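Search this site
Enter keywords
Go

Minutes of the Regular Meeting
Tranier Public Library, Board of Trustees
August 4, 2022
Submitted by the Recording Secretary

Call to order. The chair called the meeting to order in the ground floor reading room. A quorum was present. The minutes of the previous meeting were approved with one correction: under Circulation, "renewals" should read "reservations."

Public comment. A resident of the Rusnák neighborhood asked whether the evening bus still stops at the library entrance. The director replied that the stop was moved across the street in March and that a sign would be posted inside the front door. A second resident spoke in favor of longer weekend hours. The chair thanked both speakers.

Director's report. The summer reading program enrolled 1,460 children and teens, and registration remains open until the end of the month. The catalog changeover to the Vutura system is complete at the main building. Staff at the Trera branch are still entering older local history titles by hand. Patrons have reported that overdue notices are arriving twice. The vendor has been informed, and the director will report back at the next meeting.

One trustee asked if fines had been charged in error as a result of the double notices. The director stated that none had been found to date.

Finance. The board reviewed the monthly statement. Spending on heating and cooling is above budget, and spending on periodicals is below it. A motion was made to transfer $3,743 from the periodicals line to building maintenance. The motion was seconded. During discussion, a trustee asked that no current subscription be dropped without notice to the board. The director agreed. The motion carried, with one abstention.

Large print collection. The board returned to the question of where the large print books should be shelved. At present they are at the rear of the main floor, past the reference desk, and patrons who use walkers have found the aisle narrow. The director presented two plans. The first would move the collection to the wall beside the front windows. The second would leave it in place and remove one row of shelving.

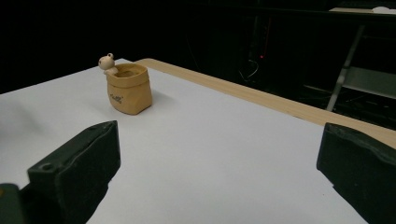

Trustees generally preferred the first plan, but concern was expressed about sunlight on the bindings. The director will obtain a price for window shades and bring it to the next meeting. No vote was taken.

Meeting room policy. The board considered a revised policy for use of the meeting room by outside groups. Under the revision, a group may reserve the room up to 8 times in a calendar year, and reservations must be made in writing. Food is permitted if the group cleans the room before leaving. A trustee proposed striking the sentence requiring groups to submit a list of members. The change was accepted without objection, and the policy was adopted as amended. It takes effect upon posting.

Trera branch roof. The second inspection has been completed and the written report is expected shortly. The item was tabled.

Old business. The board was reminded that four trustees have not yet returned their annual disclosure forms. Forms are available at the front office.

New business. A request to display student artwork in the lobby was referred to the director for scheduling.

Adjournment. There being no further business, a motion to adjourn was made, seconded and carried.

Contact the Library | Copyright Tranier Public Library | Back to top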